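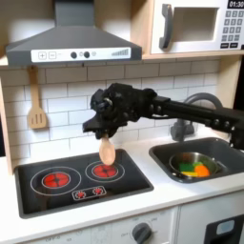 September, Saturday, morning session

Continued with the spoon task on the Drasen arm. Yesterday I changed the grasp controller, so now the finger targets are filtered before they go to the hand driver. Cutoff is 4 Hz. The fingers are calmer, but the closing feels late and I need to measure how much.

Replayed 23 episodes from the Baert logger. In more than 308 control ticks the arm timestamp was older than the hand timestamp. I think the two queues are read in the wrong order inside the bridge node. Moved the arm read first and added a warning when the gap is too big. To check again on Monday's build.

Perception: the segmentation model loses the spoon when the fingers cover the handle. It keeps only the bowl, and then the pose estimate turns around the long axis. For the moment I freeze the rotation after the grasp and update position only. It is a patch — please do not merge it to main.

Planner: Vallent still puts the hood box too low in the collision file, so every path over the burners makes a strange detour. I corrected the height in my local copy. Planning time went down to 774 ms, before it was often a timeout.

To do:
- send the corrected collision file to Prorance
- write a test for the queue order
- ask if the wrist limit in the config is in degrees or radians, the comment says both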